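Chapter 4
Choosing and Buying Books for a School Library

Octavian Gavrilă

Learning goals
After you read this chapter, you should be able to explain how a school decides which books to buy, compare two ways of ordering, and prepare a simple order list with prices.

4.1 Where the list begins

When a school opens a library, the first question is usually about money. How much can we spend? It is a natural question, but I advise my students to leave it for the second week. In the first week, the person responsible for the library should talk with the teachers and look at what the pupils already read. A budget tells you how many books you can have. It does not tell you which ones.

Let us take the case of the Tolentino school, which we will follow through the whole chapter. It is a middle school with 466 pupils. Before the work described here, the library owned 1204 volumes, and this looks like a good number. But the librarian checked the loan cards of one school year and found that most of the loans came from only 94 titles. The other books stayed on the shelf. Many of them were old exam guides, for exams which do not exist anymore.

The librarian wrote to all teachers in February and asked each of them to name the books they would really use in class. Some answered on the same day. Others needed to be asked again, and the mathematics teachers sent one common list, very short. From these answers came the first draft of the order.

4.2 Direct supply and supply through a dealer

A school can buy books in two main ways. In direct supply, the order goes to the publisher. In dealer supply, the order goes to a company which collects books from many publishers and delivers them together.

Direct supply often gives a better discount on large orders of the same title. If you need a class set of one novel, ask the publisher first. The difficulty appears when the list is mixed. A library order can easily touch thirty publishers, and each one sends its own package, its own invoice and its own delivery date. The school office must then handle all this paper.

Dealer supply costs a little more for each book, but there is one invoice and one person to call. The Tolentino school asked for offers from two dealers, Merarano and Hundham. Merarano offered the lower price. Hundham offered to put the protective covers and the shelf labels on the books before delivery. In the office they discussed this for a long time, because covering books is slow work and the librarian has only half a position. Finally they chose Hundham for the library books, and ordered the class sets directly from the publisher, Testton.

Please notice that both answers could be correct. A school with more staff hours would maybe choose the lower price, and I would not call this a mistake.

4.3 Reading an offer

An offer from a dealer normally contains the title, the edition, the list price, the discount and the time of delivery. Beginners look at the discount first. I suggest to look at the edition first. A discount of 40 percent on an old edition of an atlas is not a saving — you will need to buy the atlas again.

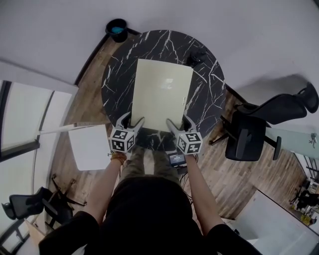
The second thing to check is the binding. A paperback which goes home with a different pupil every two weeks has a short life, and for the most popular titles a library binding is worth its price. For a reference book that never leaves the reading room, the normal binding is enough.

The third thing is what happens with missing titles. Some dealers keep an open order and send the book later. Others cancel the line and return the money. If your budget closes at the end of the year, the open order can give you trouble, so ask about it in writing. The offer accepted by the Tolentino school was dated 10/11/2021 and had a clear sentence on this point: titles not delivered in 60 days are canceled without cost.

Key terms
Class set: many copies of one title, bought for use in lessons.
Dealer: a company which supplies books from several publishers.
Open order: an order line that stays valid until the book arrives.
List price: the price before discount.

In section 4.4 we will take the draft list of the Tolentino school and put it in order, first by subject and then by how urgent each title is. Keep a sheet of paper or a spreadsheet ready, with one column for the price and one for the name of the teacher who asked for the book.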